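How to Clear a Snack Table and Get the Tablecloth Clean

April 2024, by Ayodele Ibrahim

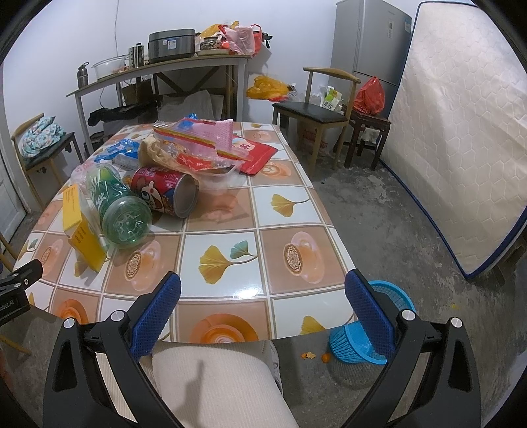
Snack leftovers on a coffee-cup tablecloth, bottle and can both lying down.

A printed wipe-clean cover is a fine thing to own until you have to find it. Mine has coffee cups and ginkgo leaves on it, a pattern busy enough to hide a ring of cola until October. The job takes 13 minutes, or 4 if guests are already on the stairs.

What you need: one bag for trash, one for recycling, a bowl of warm water with a drop of dish soap, two cloths.

1. Stand up anything that has tipped over. Check the caps before you carry bottles anywhere. I learned this on the good rug.

2. Shake every bag and box. There is always one cracker left in a paper bag, and it will be stale, and you will eat it.

3. Flatten boxes and fold paper bags. Crumpled plastic goes inside the largest plastic bag you can find, or it will drift off the table the second you turn around.

4. Pull labels off clear containers if your town wants that. Fleten does, and sends a leaflet.

5. Brush crumbs into your hand, working from the back edge toward you. Brushing them onto the floor is a different tutorial.

6. Wipe with the damp cloth, then dry with the second one. Glossy covers show streaks under a ceiling light, so crouch and look across the surface. Go over any dull patches again.

7. Lift the corners and wipe under them too. Sugar gets in there and glues the cover to the table.

Leave the cover bare for ten minutes before anyone puts a book on it. Yusuf's atlas still has a leaf on the back.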